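The Town of Momodton Would Like You to Log In

MOMODTON: The old city website had one page for everything, last updated by somebody who has since retired to the coast. Its replacement, which went live in July, has 78 pages, a chatbot named Pisari and a map of every storm drain in town.

Seema Garg, who ran the project for the city, is proud of the drains. "People laughed," she says. "Then it rained."

In the first month 3296 residents opened accounts. Most wanted to pay a water bill. A stubborn few wanted the old site back, and wrote to say so on paper. Yogesh Rana, at the front desk, scans these letters and uploads them to the portal, where they are given a ticket number.

Pisari has had a harder time. Asked about dog licenses, it recommended a marriage certificate. It has been retrained twice and now says it will pass your question along, which is also what Yogesh says.
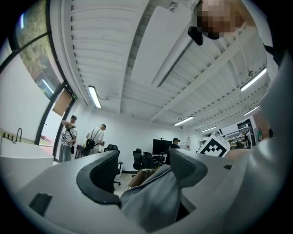

Garg's next request to the council is for $3000 to put the permit forms into plain English, a job she expects to take 10 weeks. The fence form alone asks for the owner's name in four places. She would like to see it shortened to a page, with descriptions an ordinary person might write: crumpled grey fabric, say, for crumpled grey fabric, and a fence for what is currently a "linear boundary installation." The council votes next month, by show of hands.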